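I have been thinking about my grandmother's soup again, as I do every March when the snow goes gray and I've run out of ideas for supper. She never wrote the recipe down. What she left us was an index card that says "barley, the good onions, enough water," and my aunt Kerttu Vainio has that card in a drawer and will read it to you over the phone if you ask nicely.

I've been trying to make it for years now (my husband would tell you it feels longer). The first few tries came out like wallpaper paste. Then I had a stretch where I was browning the onions too hard, and everything tasted like the bottom of the pan. Kerttu's advice was to slow down, which is her advice for pretty much anything, including parallel parking.

So this past Monday I slowed down. I put the onions on low with a big spoonful of butter and let them go while I paid bills and listened to the radio, and I only stirred when I walked by. They went soft and sweet and just barely gold, and oh, the smell! I stood in the kitchen doorway like a kid. 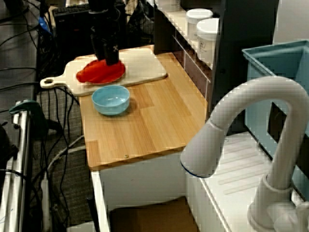

The barley is the other half of it. I'd always used the quick kind, and Ville Nurmi down at the co-op talked me into a bag of the regular pearl barley, which takes its time but keeps a little chew. I toasted it in the butter with the onions for a couple of minutes, then added the broth, two carrots and a bay leaf, and left it alone until the windows steamed up. Salt at the end, a good bit more than you think, and a splash of vinegar if it tastes flat.

Was it hers? Close, I think. Closer than I've been. Mine was a touch thicker, and she must have put in some dill stalks, or maybe it was celery leaf, because there's a green taste I remember that I still can't find. I called Kerttu to ask and we ended up talking for 78 minutes, mostly about her knees and the neighbor's new fence, and I forgot to bring up the dill at all.

There's a quart of it in the freezer now for my sister, who gets in on the late train and never eats on the way. I'll see what she says about the green taste.

Last updated in March

Contact | Copyright Odness Kitchen Notes | Back to top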